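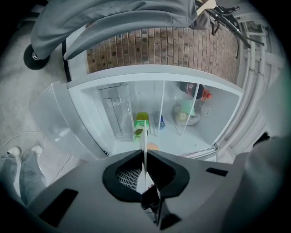 *An open white refrigerator with a brightly lit interior.*

# Fridge Myths and Food Storage: Frequently Asked Questions

Most of what gets passed around about refrigerators is half right at best. We answer reader mail on household claims at the Undville Home Desk, and the fridge brings in more of it than the oven, the dryer and the water heater put together. These are the questions that keep coming back. Where we don't know, we say so.

## Do I have to let hot food cool on the counter before it goes in?

No. This one may be left over from iceboxes, where a hot pot melted the ice you had paid for. A modern compressor can handle a bowl of soup. What it can't do well is chill a full stockpot all the way to the middle in decent time, so split big batches into shallow containers. The standard advice is to get cooked food into the fridge within two hours, or one hour on a very hot day. Leaving chili out overnight "to cool properly" is a bad habit with a good reputation.

## Is the number on my dial the temperature?

Almost never. On most dials, 1 through 5 or 1 through 7 are cooling levels, and on most models the higher number is colder. Plenty of people have it backward and turn the dial down when the milk goes sour.

Buy a cheap fridge thermometer, stand it in a glass of water on the middle shelf, and read it in the morning. You want 40°F or below. Digital panels deserve some doubt too. Many show the temperature you asked for, and that can be a long way from the temperature you have.

## Does baking soda get rid of smells?

A little, maybe. Baking soda does react with some sour-smelling compounds when they meet. The trouble is the meeting. An open box has a small surface and the air in a fridge has no special reason to visit it. If you want to try it, spread it on a plate.

We'd look for the source first. Check the drain hole at the back, the door seal folds and whatever is under the crisper drawers. I have yet to get a letter about a mystery smell where the writer had already taken the drawers out.

## Are those ethylene-absorbing produce balls worth it?

The science behind them is real. Some fruit gives off ethylene, ethylene speeds ripening, and certain materials take it up. Commercial storage rooms use that. Whether one plastic ball in a home drawer does anything you'd notice is another matter, and the packages tend to go quiet at that point.

Keeping apples away from lettuce costs nothing. Start there.

## What about the Manaver disc? A neighbor swears by it.

We get this one a lot. The Manaver is a flat disc that sticks to the inside wall and is said to "settle the cold." The leaflet says it cuts running costs and keeps berries fresh for 16 days. It doesn't say which berries, at what temperature, compared with what, or who checked.

We wrote to the seller and asked for the test. We got back a discount code. Until something better arrives, our answer is that a passive disc with no power supply has no clear way to do what is claimed for it.

## Does a full fridge use less power than an empty one?

People say this with great confidence. A full fridge holds its temperature better when the door opens, because there is less air to swap and more cold mass to steady it. But all that food had to be chilled in the first place. The savings, if any, are small, and filling shelves with jugs of water to chase them seems like a lot of lifting.

Packing it so tight that the vents are blocked makes things worse. That part isn't in dispute.

## How much power does a fridge use, anyway?

It depends on size, age and where it stands. The older one in our office kitchen used 720 kilowatt-hours over a year on a plug-in meter. That is one fridge in one warm room, so please don't quote it as an average.

If you want your own number, a plug-in meter will give it to you. Leave it on for at least a week. A one-hour reading can catch the compressor resting, or catch the defrost heater running, and mislead you either way.

## Does cleaning the coils help?

Sometimes. Coils packed with dust and pet hair make the fridge work harder, and cleaning them once or twice a year is reasonable upkeep. The huge savings promised in some videos are harder to find. On some models you can't reach the coils at all without taking off a panel, so read the manual before you start pulling at things.

## Can I test the door seal with a dollar bill?

You can, but don't read much into it. Shut the bill in the door and tug. If it slides right out, the seal may be weak at that spot. It could also just be a softer gasket. Try several places, and look for cracks or a damp line along the edge before you order a new one.

## Should milk stay out of the door?

Yes, if you have room for it somewhere else. Door shelves get the most warm air. Ketchup, mustard and pickles will put up with it.

## Is a repair ever worth the money?

More often than sales staff suggest. A reader was told her fridge needed a new compressor and that a replacement fridge, at $800, was "the only sensible choice." A second shop, Ristić Appliance in Tokberg, found a bad start relay. It's a cheap part. One case proves very little, but a second opinion on a big quote is still good practice.

## Was the home fridge really invented in 1809?

No, though the date turns up on a lot of trivia lists. Those lists seem to be mixing up machines with iceboxes and insulated tubs. Electric refrigerators for the home didn't go on sale until the early 20th century.

## Can I send in a claim for you to look at?

Please do. Include the exact wording and where you saw it, and a photo of the package if there is one. We next update this page in October. We can't tell you whether the chicken in your fridge is still good.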